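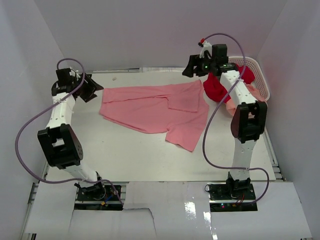 **When does the new check-in arrangement at the Trestby holiday cottages start?**

It starts in May, for all bookings with an arrival from that month on, including those already paid for.

Clendard, the letting agent for the harbour-side cottages and flats at Trestby, is closing its key desk on the quay and moving all of its properties to coded entry. The change covers 30 lets. Guests will get a six-digit code by text message and email at noon on the day of arrival, valid from 4 pm until 10 am on the day of departure. Codes cannot be issued earlier, as they are tied to the cleaning record for each property.

The locks are supplied by Tever and run on batteries. They do not need a mobile signal or wifi at the door, which has been a weak point in the lower streets. A mechanical override key is held at the Pollock office on the main road, where a member of staff can be reached by phone until 10 pm.

The security deposit also changes. The flat charge of £300, taken by card two weeks before arrival, will be replaced by a hold of the same amount placed on the morning of arrival. The hold is released within five working days of departure if no damage is recorded. Guests who have paid the old deposit will have it returned before their stay and the hold applied instead.

Prices for the season stay as published. A two-bedroom cottage in the first half of May is £395 for three nights, with linen included - towels remain extra. Late departure, where the property is free that night, can be booked up to the evening before and costs £30.

Katia Melis, lettings manager at Clendard, said the desk had handled few arrivals in person last season. "Most people came after we had shut and used the key safe. The code does the same job and we can cancel it."

Owners have been sent fitting dates by Noemi Galli, who is handling the installation. Properties with listed front doors will keep a key safe until consent for the new locks is granted.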